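From: Aslı Sönmez
To: bench-arms list
Subject: Re: [bench-arms] second arm or more fingers? budget due end of March

Sorry for the slow answer, have been in spreadsheet land since lunch and only got to the list now. Replying inline and then a long bit underneath, skip to the end if you just want the ask.

Gamik wrote:

> We are at the same point you were last year. One arm, one table, one
> very tired gripper. The department has money that has to be committed
> before the end of the financial year and my boss wants a list with
> prices on it, not a "vision". My instinct is a second arm, same model,
> so we can share spares and mounts. My colleague wants to keep the one
> arm and spend the lot on grippers, a better camera and a proper
> enclosure.
>
> What did you people at Narnby end up spending on that you hadn't
> budgeted for? And did anyone regret buying the second arm?
>
> Also, is anybody paying for a service contract or do you just keep
> a float for repairs?

OK so.

> What did you people at Narnby end up spending on that you hadn't
> budgeted for?

Everything that isn't the arm. We had a line for the arm, a line for the gripper, and a line called "sundries" which was a joke. Sundries went in the first month. What went on it, from memory:

Pedestal. We assumed the arm would bolt to the bench. It does, and then the bench moves. Ended up with a separate pedestal fixed to the floor and the table pushed up to it. Fabrication, powder coat, anchors, and a bloke to drill the slab because we are not allowed to drill the slab. Get facilities to quote BEFORE you put the list in, ours took longer to quote than the arm took to arrive.

Table. Matte white top. Don't get gloss, we had gloss first and the lights came back up at the camera like a second sun. The gloss one is now the lunch table.

Fingers. Wear parts. We go through pads and the odd linkage pin. Price two full sets with the gripper at purchase, it is cheaper than ordering one later with freight to here on top.

Cables. I have nothing new to say about cables. Buy more, buy longer, buy strain relief.

Produce. Yes really. More on this below as it has become an actual budget line.

Power. The circuit we had was fine. The circuit the second rig wants to be on is not fine. If you are buying a second arm get the sparky in first.

> And did anyone regret buying the second arm?

We haven't bought it yet, so no. Evcombe did buy theirs and from what I hear it sat in the box until they found the floor space. Somebody from there can correct me. The arm was not the bottleneck for them, it was people to reset the table. Same here. One arm going steady with someone putting things back keeps one person busy the whole day. Two arms keeps two people busy, or one person cranky.

So my advice, cost the person. If the money can't pay for people (ours can't, it's capital only) then at least ask where the person comes from before you sign for the hardware.

> Also, is anybody paying for a service contract or do you just keep
> a float for repairs?

Float. We got a quote for the contract and it covered the arm joints and the controller, and excluded the gripper, the cable, the mount, anything we'd added and anything caused by "unsuitable payload". All our faults so far have been in the excluded list. If your arm is in the one room and you've got someone who can swap a cable, float. If you're putting it in a building an hour away where it's just students, maybe contract. Ask what the turnaround is in writing and whether they send a loaner. Ours said "best efforts", which I took as a no.

Now the long bit. Below is more or less what is going in our own plan, pasting it since Gamik asked for a list and I have it open. Prices taken out, I'm not allowed to put vendor quotes on a list, email me.

NARNBY BENCH RIG - EQUIPMENT PLAN, DRAFT 3

What we do with it now: produce sorting. Pick a thing off the table, put it in the basket, or take it out of the basket and put it down where told. Fruit and veg because the project partner packs fruit and veg. We do it in short sessions, someone resets between runs.

1. Keep existing arm. No replacement this year. It is fine. It has a bit of a noise in one joint but it had that in year one too. Put aside float.

2. Second gripper, same type as existing, as a whole spare. NOT a different type. There was a push for a suction head. Suction on leafy greens is not a plan, and everything downstream (mount, cable, software, the risk assesment) is written for two fingers. If someone wants suction it goes in its own proposal with its own person.

3. Softer pads for the fingers. Have tried one supplier, ok on citrus, slides on anything waxy. Want to try a second. Small money.

4. Camera upgrade. On hold. The current one does the job and each time we change cameras we lose a chunk of the data we already have, or at least the argument for mixing it in. This is the item my boss keeps putting back in as it looks good in the annual report. I keep taking it out.

5. Lights. Yes. Two panels plus stands. We get daylight down one side in the afternoon and the runs after 3 pm look like a different room.

6. Storage. A second-hand upright fridge. See produce.

7. Produce, consumables line. We budgeted nothing and were claiming it on petty cash until finance noticed. It now gets a line of its own, 400 for the term. Bought fresh, used until it's sad, then compost. Whoever does the shop gets the list off the fridge door. Leafy stuff goes first by a long way, citrus lasts ages, root veg lasts longer than the students. We looked at buying a plastic set so as not to have to do this. Bought one, use it for debugging, but the weight is wrong and the surface is wrong and the partner wasn't impressed. If you go plastic, still keep some money for real.

8. Baskets and trays. Cheap, but buy spares of the exact same ones on day one. The wicker one we liked best got discontinued and we now treat it like the crown jewels.

9. Guarding. We have floor tape and a stop button. For the second rig safety wants a proper light curtain or a cage, the quotes for that came in higher than I'd guessed by a lot. Again - get this quote BEFORE the arm quote. It decides whether you can afford the arm.

10. Second arm. Deferred to next year pending 9 and the power. Want it, can't justify it yet. If it goes in, same model so the spares count twice.

On time, which is really what you are buying: last month we logged 197 runs. I went back over the notes to see where the rest of the time went. Very little of it was the arm being slow. Resetting the table, recharging somebody's laptop, hunting for the hex key, waiting for the room. A second arm fixes none of those. A trolley with everything on it and a hex key on a string fixes half, and we're putting that under sundries (which has money in it this time).

On lead times, a few weeks for the gripper, much longer for the arm, and double it if it has to come through the central purchasing portal. If the money has to be spent by end of financial year check if "commited" means PO raised or goods recieved. Ours changed the meaning on us in the last fortnight. You do not want an arm sitting on a wharf when the books close.

On quotes, get the gripper, the flange adapter and the cable on ONE quote from ONE supplier if you possibly can. We split it to save a bit and then each of them told us the other one was the problem.

Bench as it runs at the moment, so you can see how much of the cost is stuff around the arm. Greens, a tangerine, the wicker basket, one arm on its own pedestal: 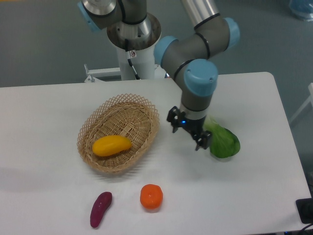 Yang reckons I'm being too gloomy about the second arm, and that for a teaching lab it pays for itself the first time one goes down in the middle of term, since the students can just shift over and nobody loses their lab mark. Fair enough. We don't teach on ours so it never came into it. If Gamik's place does teach on it then put that in the justification in as many words, "continuity of teaching" opens a lot more purses than "throughput" ever has.

Yang also says to ask about refurbished units, the maker's own ones with a fresh warranty. I asked our supplier and they had none, but it was a one line email and I didn't push. Would be worth a phone call. Check what the controller version is if you do, a refurb arm on an older controller means two sets of everything and then you've lost the shared spares argument.

So for Gamik, if it was me, in order:

- quote for guarding and power first
- spare gripper, pads, cables
- lights
- float for repairs, and don't let them sweep it
- trolley, baskets, produce money
- arm if there's enough left, and a body to stand next to it

Your colleague's enclosure I'd want to know more about. If it's for dust, no. If it's so you can run without someone in the room then that's the guarding item under another name and it should go to safety now, not after.

The ask, from my side: has anyone got a light curtain signed off for a bench setup, table roughly desk height, people walking past on one side? Want to know who did the assessment and if they'd do another. And if Evcombe is reading, would you share the floor plan you ended up with, even a scribble.

I'm in until 5 today and then away from email a while. Draft has to be upstairs before I go so anything you've got on light curtains in the next couple of hours would be gold.

Aslı

--
Aslı Sönmez
Narnby bench rig
(spreadsheet with our prices on request, off list please)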